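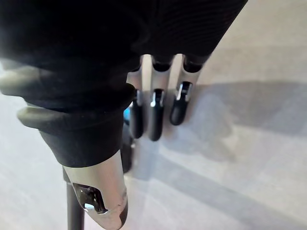
Does the removal weight allowance for a posting to Claltach include what you put into store at Vukport?

The allowance covers both lots together, and the stored lot is weighed first.

From: Tomos Maddocks
To: claltach-postings
Subject: Re: Allowance, storage and the quarters inventory
Date: May 3, 2025

Dwynwen,

Answer to your main point at the top, for those who only read the first lines. Detail below, in the order you asked.

Dwynwen Rosser wrote:
> We have orders for Claltach and move in the summer. Our allowance letter
> gives 3507 kg for a family our size. Verstraete came for the survey and
> put us slightly over. We were told by the last family in our street that
> anything going into store at Vukport doesn't count. The surveyor would
> not say either way and told me to ask the housing office, who have not
> rung back.

The advice from your neighbours was right until March of last year. Under the old contract the store was billed by volume and the move by weight, so the two never met on one sheet. Both are now entered in Allulov under the same move number. The stored lot is weighed when it leaves your house, the figure is taken off the allowance, and whatever remains is what you can send on to the station. Anything above the total is charged to you by the kilogram, at the rate printed on the back of the survey.

The survey is an estimate made by eye from a table of standard weights. It tends to run high on wardrobes and low on books, tools and garage shelving. I would not dispute it until you have the weighbridge ticket. Ask the crew for a copy on the day – they carry a pad of them and will give you one if asked, but it isn't sent out afterwards.

> Second, the pro gear. My husband's field kit is issued and has to go
> back in the same condition. Does it come out of our weight?

Issued kit is listed apart and does not come out of the allowance, provided it is boxed by itself and marked before the crew arrives. The form is number 31 in the pack. If it is mixed in with household boxes it is treated as household goods, and the office will not split a box after the event. Reference books for a trade or course can go on the same form. Uniform he will wear in the first month should travel with him.

> Third, quarters. We have been offered a house on the north side of the
> station and one nearer the main gate. Does anyone know how they compare?

The north side houses are older, with larger rooms and a single-glazed porch. They are on the station boiler main, so the heating comes on and goes off by date and not by thermostat. The ones by the main gate have their own boilers and meters, smaller kitchens, and a lorry park behind the back fence. The school bus stops at the gate and then at the north side. Mobile signal is poor on both. Parking is one marked bay per house on the north side and unmarked by the gate.

Check the stairs before you decide on furniture. The north side staircase turns at the top, and a bed base that doesn't come apart will not go round it. Verstraete will leave it in the hall and note it as delivered.

> Last thing, the inventory at march-in. How long do you get to report
> faults?

You have 16 days from the date on the key receipt. Faults go into Allulov under the house number, with one entry for each room. The entries can't be edited after they are saved, so write them out on paper first. Marks on walls, worn carpet and oven condition are the three things most often charged at march-out, and I would record those even if they look trivial. The paper copy is still signed by the housing clerk, and in a dispute it is the paper copy that is used.

> Is there a number for the housing office that somebody answers?

Extension 1005, before ten in the morning. The outside line goes to a voicemail box which is cleared once a week.

Two further points which you did not raise. The Vukport store needs a day's notice for access and will only release to the person named on the sheet, so have both of you named. And the insurance that comes with the move stops at the store door. Goods held there need their own cover, which most household policies will extend on request if you give them the address and a value.

The storage rate sheet in the list files is out of date. I have asked for the current one and will post it when it comes.

Tomos Maddocks

You are receiving this message as a subscriber to claltach-postings. Replies go to the whole list.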